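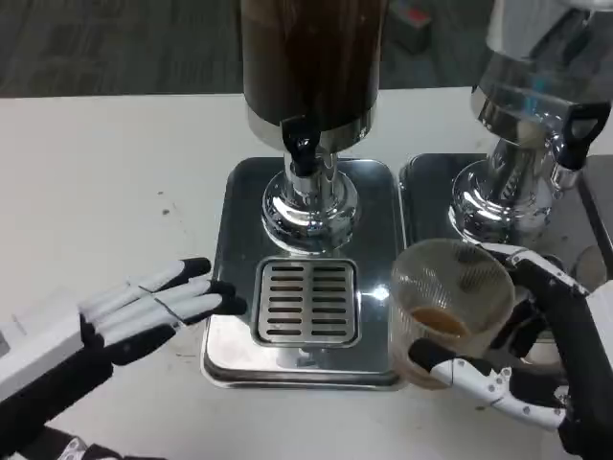
Cold brew at home: is the long steep just a sales pitch?

14 replies · 3 min read

tuulikki_j
I keep reading that cold brew has to sit for a full day or it "won't develop". Then the same websites sell you a special jug with Bellance printed on it. I've been making mine in a stockpot with a tea towel over the top and can't taste a difference between overnight and a full day. Is anyone getting something for the extra hours, or are we all just repeating what we read?

pitmanroad
Overnight is too short with a coarse grind. It tastes thin. Go the full day and strain it twice.

tuulikki_j
Did you taste them side by side, without knowing which was which? I thought mine was thin too, until my sister poured them for me and I picked the short one as the strong one.

Jurkora_fan
The Jurkora filter bags fixed all this for me. No sludge, no bitterness, lasts two weeks in the fridge.

S. Laitinen
Two weeks? I'd want to know who tested that. I worked in a hotel kitchen for 7 years and we tipped ours out well before then. It goes flat and a bit woody. Still drinkable, I suppose, but I wouldn't serve it to anyone I liked.

The bags are fine. They are also a cloth bag with a label on it. A clean bit of muslin does the same job and you can boil it.

pitmanroad
Flavour is flavour, Sirkka. Mine tastes good on day ten.

S. Laitinen
Then drink it on day ten. I'm only saying the packet doesn't prove anything.

mettonmum
Can I ask about serving? We're putting on a morning tea for 40 people in April and someone wants the tall dispensers with taps. They look lovely in the hire catalogue but the quote from Metton made my eyes water. Would jugs be so bad?

S. Laitinen
Jugs. With the taps you get a queue, and the last bit never comes out unless you tip the whole thing forward. If you do hire them, make sure they come with drip trays, or your tablecloth is done for.

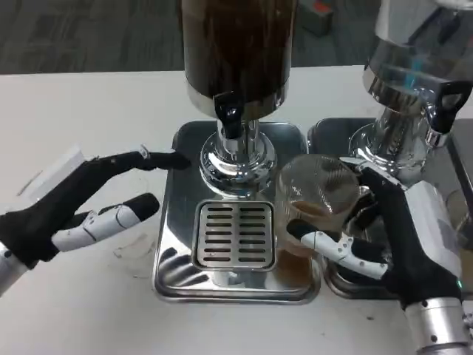
Tall dispensers on their trays, black tap at the front.

mettonmum
They do look smart though!

tuulikki_j
So does a jug with ice and a slice of orange in it. What colour the coffee looks through the side tells you nothing about the strength either – I've had some nearly black stuff that tasted like dishwater.

Jurkora_fan
Disagree about the queue. We had taps at our club lunch and it moved along nicely. Half the people wanted tea anyway.

pitmanroad
Back to the steeping. I'll do your blind test this weekend, Tuulikki. Same beans, same grind, one overnight and one full day.

tuulikki_j
Good. Get someone else to pour, and post the result even if I'm wrong.

3 shares · 14 comments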